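Subject: Re: [cell-practice] Draft 2 of the hand clearance rules

Hi all,

Huệ Tiêu wrote in March:

> Rule 4 says "keep the idle hand clear of the work". How clear is clear? At Gundton we read it as 200 mm, and the Bernar crew read it as "not touching". Can we please pick one before the next draft goes out?

Great question, and I'm so glad someone finally asked it! I went back through our 2,401 logged picks with exactly this in mind, and I think we can do much better than one number for everything. Two-handed work at a shelf is the case I keep coming back to:

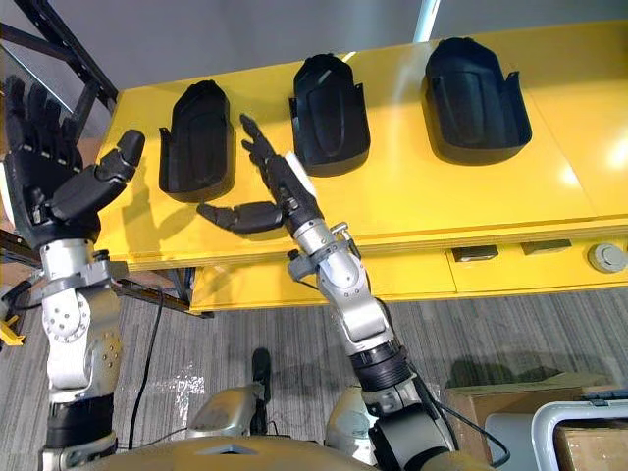
A flat 200 mm rule would make a lot of useful two-arm work impossible, so I'd love to see us split it. Any hand without a task in the current step parks at 200 mm or more. A hand that shares the task can come as close as it needs to, but it moves at 30 per cent speed until the other one has stopped. Vieira has been running it this way and their operators picked it up quickly - they even wrote the wall chart for us.

The other half of the draft is what we check up close, and the wrist camera is brilliant for it. Please log the view with the fingers near the part, before you close them:

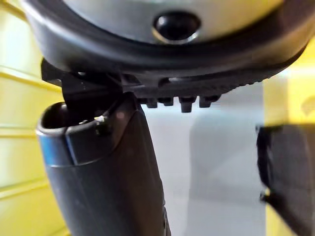
## Proposed wording for rule 4

- 4.1 A hand with no task in the step parks at 200 mm or more from the work.
- 4.2 A hand sharing the task runs at 30 per cent speed while the other is moving.
- 4.3 Save one head view and one wrist view per new part.
- 4.4 If a finger is hidden in both views, stop and re-teach the approach.

I'm least sure of 4.4. Rekar, your grippers are bulkier than ours, so would you try it and tell us how often it trips?

Cheers,
Gorazd Halilović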